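Ticket 186: Planner aborts on second pick when both arms are enabled
Project: Pranside
Component: motion planning, collision scene
Reported by: Pao-chu Yau
Assigned to: Lok-yiu Liu
Opened: 2025-04-01
Priority: normal
Status: resolved, one follow-up open

Report (Pao-chu)

The bread task stops at the second pick with "goal state in collision." The first pick and place goes through. The second one is the long loaf on the cloth. The planner samples grasps, throws all of them out, and the task node exits.

It only happens when the right arm is loaded in the planning scene. With the left arm alone, the same task plans fine. I ran it 20 times with both arms and got the abort every time. Speed scaling was at 40 percent for all of them. Nothing has been changed in the task file since February.

Steps to reproduce:
1. Start the Gendham bringup with both arms enabled.
2. Send both arms to the ready pose.
3. Run the bread task from the Vamness task runner.
4. Wait for the first place to finish.

Log from the task runner:

[task] place_1 done, detaching object roll_0
[scene] detach roll_0: ok
[plan] pick_2 target loaf_0, candidates generated
[plan] all candidates rejected: goal state in collision
[task] pick_2 failed, no fallback, exiting

Comment 1 (Lok-yiu)

Please turn on contact reporting and run it again. The rejection message on its own doesn't say which pair of bodies is touching. It's the report_contacts flag in the planner config. Restart the planner node after you set it, it isn't read at runtime.

Also send me a scene dump taken right after place_1.

Comment 2 (Pao-chu)

Done. Every rejected candidate lists the same pair:

contact: left_finger_pad / roll_0

The dump is in the ticket folder. The loaf, the basket and the table are in it and their poses look right to me. I stopped the task between the two picks and checked the table against the perception overlay.

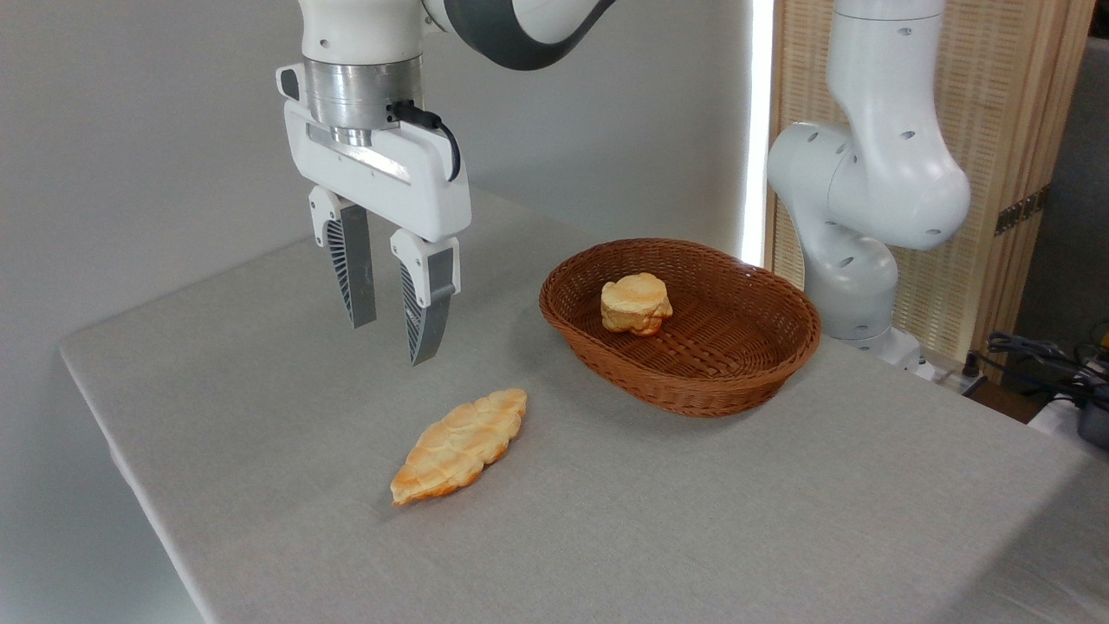 The loaf detection was steady for as long as I watched it. The pose moved by a millimeter or so between updates, which is normal for us. I don't think this is a perception problem.

Comment 3 (Lok-yiu)

Agreed, detection is fine. In your dump roll_0 is listed twice. One copy is a world object at the place pose. The other is still attached to the left tool link, with the offset it had at grasp time. The planner is carrying a roll that the gripper let go of, so every pose with closed fingers is in collision.

The detach call returns ok, so I looked at who else writes to the scene. With both arms loaded there are two scene monitors, one per arm namespace. The left monitor handles the detach. The right monitor has its own cached copy of the attached bodies, and it publishes a full scene every 2000 ms. Its next publish puts the attachment back.

With one arm there is only one monitor, so the task passes.

Comment 4 (Pao-chu)

That fits the timing. I added a 5 second pause after the detach and it still failed, so waiting doesn't help. I also tried clearing attached bodies by hand from the console. The entry was gone, and then it came back on the next publish.

Is it safe to stop the right monitor for now? The right arm doesn't move in this task.

Comment 5 (Lok-yiu)

Don't stop it. It also supplies the right arm's joint state to the collision checker, and without it the left arm would plan against an old pose of the right one.

I changed the right monitor to publish diffs only. Full scenes now come from one place, the Wan scene server, and both monitors subscribe to it. The change is on the branch single-scene-owner. You need to rebuild the planning package and delete the cached scene file before you start, or it will load the old attachment again.

Comment 6 (Pao-chu)

Rebuilt and cleared the cache. I ran the task 20 times with both arms at the same speed scaling. pick_2 planned every time and roll_0 shows up once in the dump, as a world object. No contact reports on the finger pads.

One run took longer to plan than the others but finished inside the timeout. I saved that log next to the scene dump.

Comment 7 (Lok-yiu)

Merged. Closing this as resolved.

Follow-up: the task runner should compare attached bodies with gripper state before each pick and stop with a clear message if they disagree. Assigned to me.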